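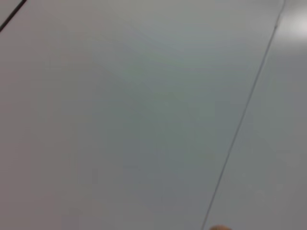 4.2 Wrist camera comparison

The second set of trials held the arm and the gripper fixed and changed only the camera at the wrist. Two cameras were tried. The first, which we call the Catwood unit, has a rolling shutter and a wide lens. The second, the Kurian unit, has a global shutter and a narrower lens. Both were bolted to the same bracket, and both were run through the same controller with the same exposure limits. The Asthorpe arm used in Section 4.1 was kept for all trials in this section.

The task was to bring one fingertip close to a flat panel and follow a joint in it from one end to the other. We chose it because it gives the vision system very little to work with. Figure 3 is a typical view from the wrist during an approach. Most of it is plain light gray surface with no texture or marking. The joint is a thin dark line running at a steep angle through the right half, and the tip of the finger shows as a small tan shape at the bottom. There is also a bright patch of glare at the upper right, close to the top end of the joint.

Figure 3. Wrist camera view of the panel surface, with the joint at right and the fingertip at the bottom edge.

We ran 200 approaches with each camera. In each one the arm started from a random pose above the panel, and the controller had to find the joint, line up the finger with it, and begin to follow. An approach was counted as a failure if the joint was not found within 9 seconds or if the finger drifted more than 4 mm to either side. All trials used the same line detector, taken without changes from the Turnent software package. We did not retune it for either camera, although a lower edge threshold would probably have helped the Catwood unit.

Both cameras did well when the finger was moving slowly. The difference came at higher speeds, where the Catwood images softened and the joint lost contrast against the panel. The detector then tended to report the line in short pieces, and the controller would stop and search again. The Kurian unit kept a usable line for longer, but its narrower view meant that the joint was more often missing from the first image. In those cases the arm had to back away from the panel before it could begin, and some of the time saved later was lost again.

Glare caused trouble for both. A reflection near the joint washes out one side of the line, and the detector then places the edge a little too far toward the bright side. Turning off the overhead light reduced this but made the rest of the image too noisy to use. A diffuser cut from drafting film worked better. It was added after the first 80 approaches with each camera, and the results before and after the change are reported separately in Table 2. The two groups should not be pooled.

A second source of error was the choice of line. Any other dark line in view that lies close to parallel with the joint can be picked up in its place. Figure 3 has one of these, a short and much thicker black line across the upper left corner. The detector scores lines partly by contrast, so a wide dark stripe can win over a thin one even when only a short piece of it is in view. We added a limit on line width, which removed most of these errors — though it also rejected the true joint a few times when the image was badly blurred.

The fingertip itself turned out to be useful. Its color is warm and the panel's is not, so a simple color threshold was enough to find it in nearly every image, and the offset between tip and joint could be measured directly in the image. This meant that small errors in the bracket mounting mattered less than we had expected. Shobha Kandasamy repeated the mounting procedure several times between trials, and the measured offset stayed within the noise of the detector.

For the remaining experiments we used the Kurian unit with the diffuser in place and the line width limit turned on. The approach was also changed so that the first image is taken from farther back. Section 4.3 describes the controller settings used with this arrangement.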